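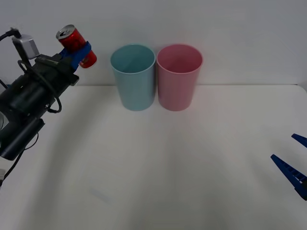
Re: [potluck-list] Cups, cans and the February supper

From: Upendo Rweyemamu
Date: 14 November 2021

Hi all,

Sorry to be slow, I was at my sister's in Davden all week and her internet is hopeless. Quoting the bit I'm answering:

> I still think we should go back to paper cups for the
> February supper. The washing up last time was a nightmare
> and we were stuck in that kitchen until almost eleven.
> Also, are we doing soda again or just the punch? And has
> anyone asked the Hung Street hall about the piano?

OK, cups first. I'd really like to stick with plastic tumblers, the kind you wash and keep, in a couple of colors so families can tell theirs apart (my kids fight over the pink ones, every single time). We own 40 already and I'm happy to buy more. I'll take the dirty ones home in the big blue tub and run them through my dishwasher in two loads, so no one has to stand at that awful little sink!

Soda: yes please, cans. The big bottles go flat and then I'm pouring them down the drain at the end of the night. Last year we spent $283 on food and drinks altogether, and nearly all the complaints I heard were about running out of rice, so let's put the extra money there.

The piano. I called the hall on Thursday and the woman there said it's fine to use but it hasn't been tuned in ages. Middle D sticks. I played it at the spring thing and you can work around it if you stay away from anything slow. If somebody knows a tuner who's cheap, speak up.

We have $357 in the envelope right now, before the hall fee. I haven't paid that yet, they want it by check.

Still need:
- someone with a key to open up at 2
- a second big rice cooker
- tablecloths, the long ones

I'm making the coconut beans again, and chapati if I get up early enough. Tell me what you're bringing so we don't end up with six potato salads like that one year.

Upendo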